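Lehrveranstaltung Handhabungstechnik und Greifsysteme
Skript zu Einheit 7: Fehlgriffe bei schlanken, teilweise überlappenden Objekten
Verantwortlich: Frauke Lindemann
Stand: 2018-10-18

7.1 Gegenstand der Einheit

Behandelt wird der Störfall aus dem Projekt Clesteno, der im Januar zur vorübergehenden Einstellung der Greifversuche führte. Der Parallelgreifer Kneath, betrieben mit der Steuerung Clonero, sollte einzelne Besteckteile von einer Tischfläche aufnehmen und in einen aufrecht stehenden Halter einsetzen. In einer Serie von 2.602 Greifvorgängen traten wiederholt Doppelgriffe auf. Bei einem dieser Vorgänge verkantete ein mitgeführtes Metallstäbchen am Halter und wurde beim Nachschließen der Backen seitlich weggeschleudert. Personen kamen nicht zu Schaden.

Der Bericht von Caradog Powell ist Pflichtlektüre und wird für die Prüfung vorausgesetzt.

7.2 Ablauf des Störfalls

Die Steuerung bestimmte den Greiferfolg ausschließlich aus der Öffnungsweite der Backen. Lag der gemessene Wert nach dem Schließen über null, galt das Objekt als gegriffen. Zwei aneinanderliegende Stäbchen lieferten damit dasselbe Signal wie ein einzelner Löffelstiel. Der Einsetzvorgang wurde freigegeben, obwohl das zweite Teil schräg zwischen den Greifflächen lag.

Beim Auftreffen auf den Rand des Halters stieg der Motorstrom an. Die Steuerung wertete den Anstieg als beginnenden Schlupf und erhöhte die Schließkraft. Eine Abschaltung erfolgte erst nach 200 Millisekunden und damit zu spät.
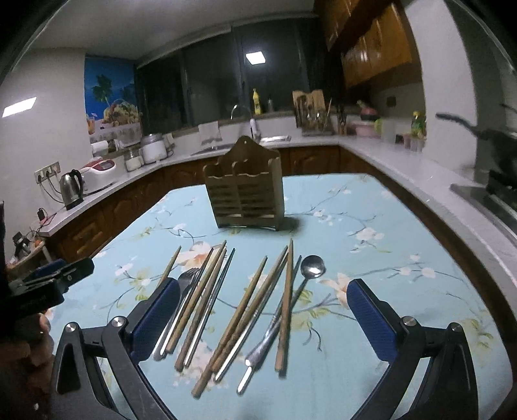
Warum reicht die Öffnungsweite als Kriterium für einen gelungenen Griff nicht aus?

Die Öffnungsweite gibt lediglich den Abstand der Greifflächen an. Sie enthält keine Information über Anzahl, Lage und Ausrichtung der Teile dazwischen. Für eine Freigabe ist mindestens eine zweite, unabhängige Messgröße heranzuziehen, etwa die Masse nach dem Anheben oder eine Kameraaufnahme der geschlossenen Backen.

7.3 Ursachen

Der Untersuchungsbericht unterscheidet zwischen der auslösenden und den begünstigenden Ursachen. Auslösend war die fehlende Erkennung von Doppelgriffen. Begünstigend wirkten:

- Kreuzungen von Holz- und Metallstäbchen, bei denen das untere Teil vom oberen mitgenommen wurde
- Spiegelungen auf Metalloberflächen, die in der Bildauswertung als Objektkanten gewertet wurden
- die Verdeckung einzelner Teile durch die Greifbacken kurz vor dem Schließen
- ein gemusterter Untergrund, der die Trennung von Objekt und Hintergrund erschwerte

Die textilen Unterlagen waren in der Risikobeurteilung nicht berücksichtigt. Der Hersteller Ovamport hatte die Bildauswertung nur für einfarbige, matte Flächen freigegeben.

7.4 Maßnahmen

Die Kraftnachregelung ist während des Einsetzens gesperrt. Bei Überschreiten des Stromgrenzwerts hält der Antrieb an, die Backen verbleiben in ihrer Stellung. Das Öffnen erfolgt ausschließlich nach Quittierung durch die aufsichtführende Person. Bei allen Versuchen am Greifer ist eine Schutzbrille zu tragen.

Kreuzen sich zwei Teile, so ist zuerst das obenliegende aufzunehmen. Lässt sich die Reihenfolge aus den Bilddaten nicht sicher bestimmen, wird der Vorgang abgebrochen und protokolliert.

7.5 Aufgaben zur Nachbereitung

1. Stellen Sie den Signalverlauf von Öffnungsweite und Motorstrom für einen Einzelgriff und einen Doppelgriff qualitativ dar.
2. Erläutern Sie, weshalb die Erhöhung der Schließkraft im vorliegenden Fall eine Fehlreaktion war.

Die Ausarbeitung umfasst höchstens 2 Seiten und ist vor der nächsten Einheit bei Frau Lindemann einzureichen.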